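Omeck open day, 22nd May: visitors wanted, preferably ones who don't work here 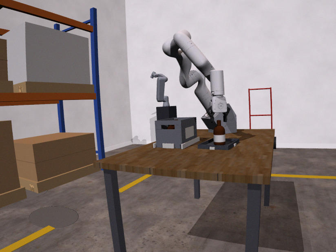
Radonjić wrote back to the first draft of this call to ask whether anyone would really give up an afternoon to see an arm go near a bottle, and whether we had considered a raffle. We have considered a raffle. The prize would have been a second afternoon with the arm, so the idea was dropped.

What we are asking for is 300 people to come to the Omeck hall in Niltingate, look at our bottle-handling cell, try it out, and tell us what they make of it. Last year's open day drew a respectable crowd, most of whom were related to staff and therefore either too kind or much too rude. This time we would like strangers.

What you would do

You will be booked into a group of eight for a session of two hours. The first half is a demonstration of the cell in simulation, projected on the big wall, with one of our engineers talking over it. The engineers have been asked to keep the talking short and have agreed, as they do every year.

The second half is yours. You sit down at a workstation, pick a spot in the tray, and give the simulated arm its orders through Dovia, our control software. Dovia is meant to be usable by a person who has never met a robot. We wrote that sentence in the brochure before checking, and you are the check. You'll get five tasks, a one-page instruction sheet and a button marked Stop. Please use the button whenever you like. It resets the task and nobody's feelings are involved.

Afterward there is a questionnaire (four pages, sorry) and a chat over coffee with whoever designed the screen you disliked most.

Some background, for those who read the small print first

Before opening the doors we ran 2,125 simulated picks. In 1,239 of them the bottle was lifted and set down the way we wanted. The remainder are available for viewing on the day in a highlights reel, which early audiences have preferred to the main demonstration. Part of the trouble was in our grasp settings, and a fair amount of it was in how people told the arm what to do. The second part is where you come in.

Who can take part

Anyone 18 or over who can sit at a screen for an hour. You don't need an engineering background, and if you have one we will ask you to be patient with the rest of your group. People who pack, fill, label or stack things for a living are especially welcome, as are people who are bad with printers. Glasses, hearing aids and strong opinions are all fine. The hall is step-free, and the workstations can be raised or lowered. Tell us when you book if you need large print or a quieter session.

Omeck employees can't take part in the study. They can come for the coffee, and they will.

What you get

Lunch or an early supper, depending on your slot. Your bus fare to Niltingate and back, if you keep the ticket. A tote bag, of which we own 1,008 following a misunderstanding with the supplier. You may take more than one. You may take nine.

There is no fee for taking part, and we won't be calling you later to sell you an arm.

Your data

We record what you click and how long each task takes. We don't record your face or your voice. Your questionnaire gets a number in place of your name, and a summary of the results will go out in August to everyone who ticks the box for it, including the parts that are embarrassing for us.

How to sign up

Fill in the form at the front desk or on the open day page of our site. Give us two possible time slots and a way to reach you. Slots go in the order we receive them, and if yours is full we'll offer the next one. If you need to cancel, a one-line message is plenty; no excuse required, though we do enjoy the good ones.

Parking is behind the hall. The sign says Deliveries Only. Ignore the sign.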